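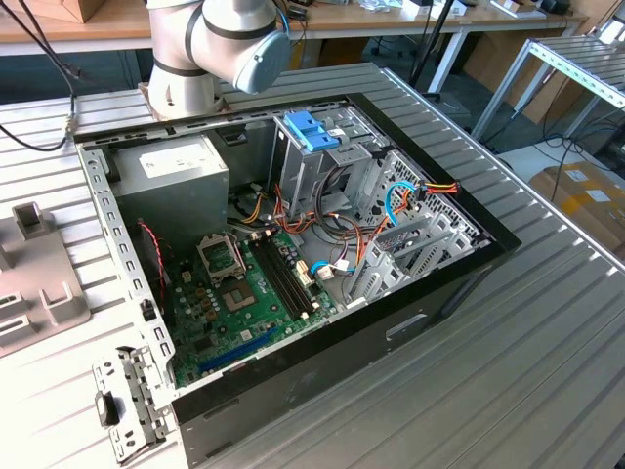
Xuelian Luo wrote to me in April to say that a computer with its lid off still looks like a bowl of spaghetti to her, and could I please put something on this page for people who feel the same way. Fair enough, Xuelian! I've rewritten the whole thing.

So, hello. We're Cenari, a small computer repair and parts shop on Moradi Street in Brirow. We fix desktop towers, we take apart the ones that are past fixing, and on class nights we teach regular people to do both. I started out doing this on my kitchen table, with screws in a muffin tin, and moved to a proper bench when I got tired of finding standoffs in the silverware drawer. There are 6 of us now and the muffin tin is still in use.

Desktops are what we like best. Lay one on its side, take the panel off, and you can get at nearly everything with one screwdriver and a bit of patience. We start every tower the same way: unplug it, hold the power button down for a few seconds, then just look. Where do the cables from the power supply go? Which ones go to the drives and which ones to the board? I tell people to take a picture with their phone before they touch anything (I still do it myself, and I still need it more often than I'd like to admit).

After that it's cables first. Hold the connector, never the wires, and feel for the little latch if there is one. The thin flat SATA plugs don't need force, the big board connector usually needs some wiggling, and the drives come out much more easily once nothing is hanging off the back of them.
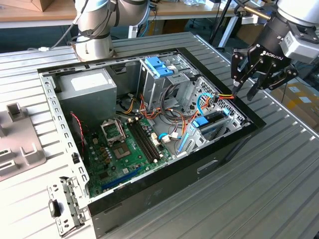
Tower on its side: socket open, drive cables at the top of the bay.

The processor is the part everybody is scared of. Lift the lever, raise the bracket, pick the chip up straight by its edges and put it down somewhere it can't slide. I have bent pins. Everyone here has bent pins. We'll show you what to do about it.

Then there's the sorting, my favorite part of the job - I know, I know. Every piece gets a spot of its own so it doesn't go wandering off under the bench. Memory lies flat, drives stay with their caddies if they came in one, and anything with an unreadable label gets a sticky note. Our parts shelf is called Traven, after a cat, and you're welcome to come and dig through it.

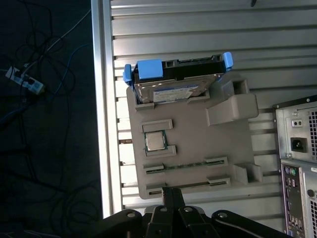

Parts in their places: drive and caddy, processor, memory strip.

A few practical things. The beginners' class costs $79 and runs one evening, with tools included. Bring your own tower if you have one, or work on one of ours. A checkup at the counter is $30, and we take that off the bill if you go ahead with the repair. Please back up your files before you bring a machine in, and leave the monitor at home unless it's the monitor that's acting up.

You'll find us at 998 Moradi Street, with the door on the parking lot side. Ring the bell if the front looks dark, we're probably in the back with a tower open.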